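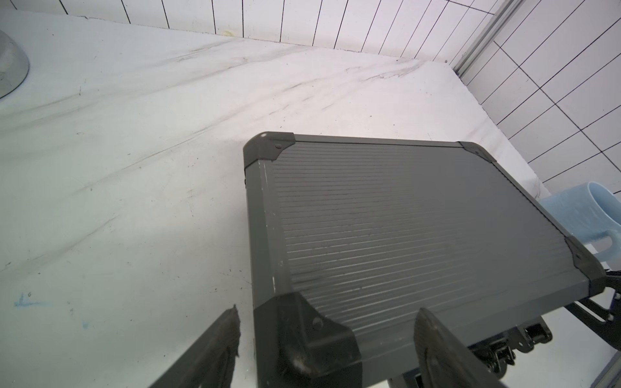 Home About Archive Recipes Contact

We moved to Varodville in June, and I have spent most of the time since then learning to cook for one and a half people. My daughter Evie eats half of whatever I make, and the other half goes in the freezer.

Soup is the easiest thing to scale down. I use 200 grams of lentils, an onion, two carrots and enough water to cover. Donal Fahy down the road told me to add the salt at the end. I tried it both ways and could not taste a difference, so I put it in when I remember.

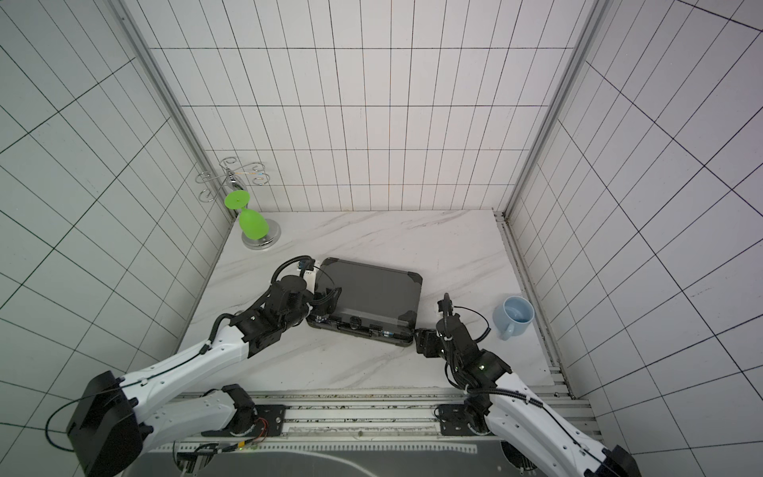
Bread is harder. A full loaf goes stale on us by day three, and half a loaf never rises the same way for me. I now bake the full size, slice it and freeze it – the slices toast fine straight from the bag.

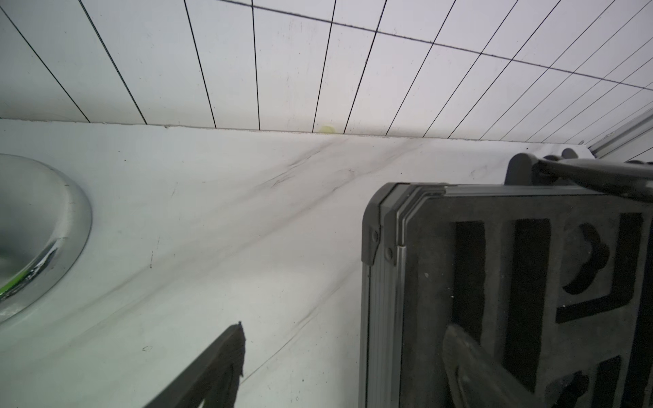
Cleaning up takes me longer than the cooking. Flour gets into everything, and I wipe down twice most nights. White marble with white tile behind it looks clean from across the room, but the seam where the counter meets the wall is a little uneven and has a few tiny chips, and that sort of edge holds crumbs. I go along it with an old toothbrush and warm water.

Next week I am trying beans.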